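Cleaning up a scuffed grey storage bin (the quick way)

Posted Friday, lunch break, so excuse the speed.

Had a few people ask how I get the big grey bins back into decent shape without spending a whole weekend on it. Short version: warm water, patience, don't scrub like a maniac. Long version below.

What you need

Washing-up liquid. Bicarb. Two cloths, one for wet and one for dry. An old toothbrush. A plastic scraper, the sort you get for car windscreens. White vinegar if there's any sticky label glue. A bit of car trim restorer for the end, optional. I use the Filtach one, any will do.

Not needed: wire wool, scouring powder, anything with acetone in it. Acetone will make the plastic go cloudy and then you're stuck with it.

Step 1. Empty it and look at it properly

Everything out, including the grit in the corners. Tip it upside down over the bin and give the base a slap. Then get it near a window and run a hand over the marks. Three sorts:

Scuffs that sit on top. Pale, slightly chalky, you can catch them with a fingernail. These come off.

Scratches. You feel a groove. These don't come off but they can be made less obvious.

Flaky stuff. Old paint, label backing, dried glue, whatever. Scraper job, see step 3.

Floor is nearly always the worst bit, then whichever wall things get dragged up when they come out.

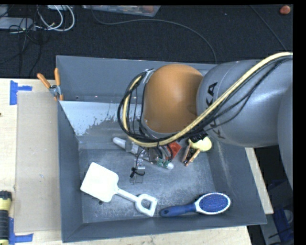
Scuffs and fine scratches on the floor, long pale mark up the right wall, flaky whitish patch at the left.

Don't try to treat all of it the same way. I did that with my first one, a Belmonte, and ended up with a shiny stripe down one side that is still there.

Step 2. Wash

Warm water, not boiling. Squirt of washing-up liquid. Fill to a couple of inches and leave it 18 minutes or so while you do something else. Then wipe the walls top to bottom, floor last. Toothbrush into the corners where the walls meet the floor, there's always a line of muck in there.

Rinse twice. Dry it with the second cloth. You can't judge scuffs on wet plastic, they vanish and then come back when it dries. Very annoying.

Step 3. Flaky patches

Scraper held almost flat. Work from the ragged edge inwards, little pushes. If it won't lift, lay a cloth soaked in warm vinegar over it for 2 hours and try again. Rinse after. Hairdryer on low also helps with lable glue but keep it moving or the wall will warp.

Never use a metal blade. One slip and you've got a groove worse than the thing you were getting rid of.

Step 4. Scuffs

Bicarb and a few drops of water, mix to a paste like toothpaste. Damp cloth, small circles, light pressure. Long scuffs: go along the length of the mark, then circles to blend. Wipe, look, repeat. Three goes is usually my limit, past that you are just polishing the plastic and making a shiny spot.

Step 5. Scratches

Leave the fine ones alone if it's a working bin. They'll be back in a week. If it bothers you, thin smear of trim restorer, leave ten minutes, buff hard. Darkens the pale lines a fair bit. Don't do the floor with it if you keep food or clothes in there, it stays a bit greasy.

Step 6. Stop it happening again

Cut a liner. Leif Bundgaard put me on to this, he uses the ribbed drawer matting from Droltetti, sold on a roll. Measure the floor on the inside, not the rim, as the walls slope out and the rim is a good bit bigger. I got this wrong. Take half a centimetre off each side so it drops in flat.

Felt pads under the bin as well if it lives on a wooden table, otherwise you'll be doing a how-to on table tops next.

Heavy stuff gets lifted out, not dragged up teh side.

Will do lids in another post, probably in April when I've got the Clivlow ones back from the shed.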